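Closing the joint between two flat panels

Clear the gap with a thin blade and vacuum out the dust. Check the panels sit level – pack the lower one if not. Mask both sides, run a narrow bead of matt grey filler from top to bottom, and draw a damp finger down once. Peel the tape at once. Leave for 12 hours. 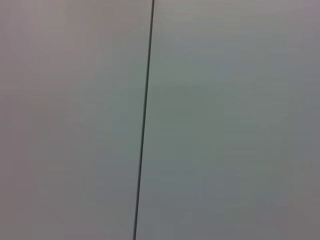
Fabrice Rolland writes that on panels over 107 cm he fills in two passes, letting the first one shrink before adding the second.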